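FOR IMMEDIATE RELEASE

Fogh Questions Value of Zadasier "Less Waste" Label on Packaged Food

Review of 229 products finds claims shoppers can't check and a fee system the label's owner won't discuss

BRULILMONT, 2021-10-25 – Shoppers who pay more for packaged food carrying the green Zadasier "Less Waste" label are paying for a promise that has not been shown to mean very much, according to a review released today by the consumer testing office Fogh.

The label is owned by Onwood, a licensing company that began offering it to food makers in May. Onwood says a product with the label "creates less waste from shelf to table." Fogh asked a simple question in reply: less than what?

"We have now put that question to Onwood in writing six times," said Eyvindur Vídalín, head of product review at Fogh. "We've been sent a brochure twice. The brochure has a nice leaf on it. It does not have an answer."

Fogh staff bought 229 labeled products from stores in and near Brulilmont, including sliced meats, cheeses, noodles, crackers and ready meals. Each was checked for three things: whether the package told the buyer what was being compared, whether the buyer was told how to sort each part of the package, and whether the same maker sold a version without the label.

Only 30 of the products named any point of comparison at all. Most of those compared the package with "our previous design," without saying when that design was last sold or what it weighed. Fogh was able to find an older package for a handful of them and weigh it. Some of the new ones were lighter. Others weighed the same to within the limits of a kitchen scale, and one noodle tray was heavier than the tray it replaced.

Vídalín said the office was not accusing any food maker of lying. "Some of these companies may well have done good work on their packaging. If so, they should be annoyed, as the label gives the same leaf to everyone."

Sorting advice was no better. Many of the packages combine a card or stiff plastic base with a film top, and the two parts usually belong in different bins. On a large share of the products the only advice was the phrase "please recycle responsibly," which leaves the buyer to work out the rest at the sink. Brulilmont's own sorting guide does not accept film in household bins, and Fogh found the label on film that carried no mention of this.

Then there is the food itself. Onwood's material says its packages "help families throw away less." Fogh could find no published study behind that line. A survey of 400 households is mentioned in an Onwood sales sheet sent to food makers, but the company has declined to release the questions, the dates or the results. Fogh does not know who was asked, or whether the people who answered had ever bought one of the products.

"A survey you can't read isn't evidence," Vídalín said. "It could be excellent. We'd be happy to say so if somebody would show it to us."

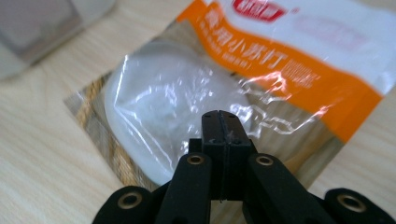
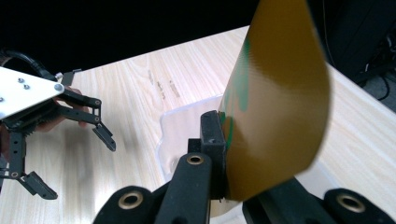
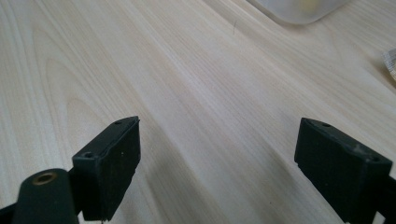 Light wooden tabletop, with a flat food package (first photo) and a mustard-yellow sheet (second photo).

What the label costs

Food makers pay Onwood a yearly fee to use the label. Two makers who spoke to Fogh on condition that their names be kept out of the review said the fee depends on sales volume and that no package sample was ever requested from them. One said the approval came by email the morning after the form was sent in. Onwood told Fogh that its fees are "a private matter between partners" and that its approval process is "thorough and ongoing."

Fogh takes the view that a fee alone proves nothing. Plenty of useful labels are paid for by the firms that carry them. But those labels tend to publish their rules, and a firm that breaks the rules can lose the label. Fogh asked Onwood whether any product had ever been turned down or removed. Onwood did not say yes, and it did not say no.

Price differences were harder to pin down. Where the same maker sold a similar item without the label, the labeled one was often more expensive, though recipes and pack sizes differed enough that Fogh is not prepared to blame the label for the whole gap. The full price tables are in the review, with notes on which pairs the office considers a fair match and which it does not.

What Fogh wants changed

Fogh is asking Onwood to publish the standard a package must meet, to print the point of comparison next to the label, and to release the household survey in full. It is also asking stores in Brulilmont to stop using the label as a heading on shelf signs until the standard is public. One store group has agreed to look at its signs. Fogh will believe that when the signs come down.

For shoppers, the advice is duller than a leaf. Read the back of the package before the front. Buy the size that will get eaten. Check whether the film and the base come apart – if they don't, most sorting plants will treat the whole thing as trash, whatever is printed on it. And keep in mind that a date stamped "best before" is a guide to quality and says little about whether dry crackers must be thrown out the next day.

Onwood was given a copy of the review ahead of publication. In a short reply, the company said it "welcomes conversation" and is "proud of the journey so far." The reply is printed in full in the appendix, where it takes up less space than the brochure.

Fogh plans to repeat the purchases next May, in the same stores where possible, and will publish the results whether or not they have improved.

About Fogh

Fogh is an independent consumer testing office based in Brulilmont. It buys every product it reviews at the normal shelf price and accepts no samples, advertising or license fees from the firms whose products it covers.

Press contact: Eyvindur Vídalín, Product Review, Fogh, Brulilmont. Copies of the review, including the price tables and the list of stores visited, are available on request.

– END –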